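Progress report to the Dogbe Fund
Odville Home Repair and Mending Library
2025-08-25

Dear friends at the Fund,

It is a pleasure to be writing to you again, and I hope you will forgive me if I go on a bit, as I have been told I tend to. When we last reported, in February, we had just been given the keys to the old shoe shop on the corner and were still arguing over where the workbenches should go. (They went along the back wall, where the outlets are, and everybody has stopped complaining.) The mending library is now open 3 afternoons a week, and 50 households have signed up to borrow tools or bring something in to be fixed.
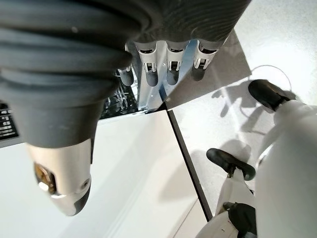 Sewing has been the surprise of the year. We had planned on one evening class and ended up with two, both full, and the requests keep coming for more – hems mostly, but also curtains, zippers and the knees of children's pants. Fuseini Ametepe, who teaches both classes, likes to begin with folds and gathers before anyone touches a machine, and has people look hard at how ordinary things manage to bend. Rounded, wavy ribs, like the ones on that dark gray sleeve, are a good place to start, and so is the bendy part of a drinking straw. After that, putting a pleat into a stiff piece of canvas seems a good deal less mysterious, and the students go home with a drawstring bag to show for it.

The tool shelves are in better shape than they were, too. Your grant paid for two sewing machines, a proper set of clamps and the Zenar label printer, so that every item now has a number and we can tell at a glance what is out on loan. We did lose a hand drill in the spring, and then it came back with a very kind note and a jar of plum jam.
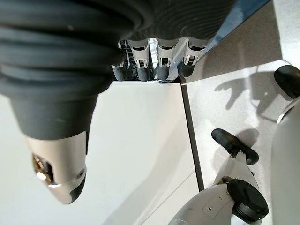
Borrowing is still slower than we hoped on the garden side. People want the hedge trimmer all in the same couple of weeks and then hardly at all, and I am not sure a second one would be money well spent. We would like to put that part of the budget toward repairing the floor near the front door instead, if you are agreeable. The quote from Clekine came in a little under what we had set aside, and they can do the work over 3 days without our having to close the back room.

For the coming months we plan to add a beginners' class with 13 places, and to try a Saturday-style open house for families if we can settle the insurance. I will send the receipts separately, along with the revised budget page. Please do stop by if you are ever in Odville – the kettle is nearly always on.

With warm thanks from all of us at the mending library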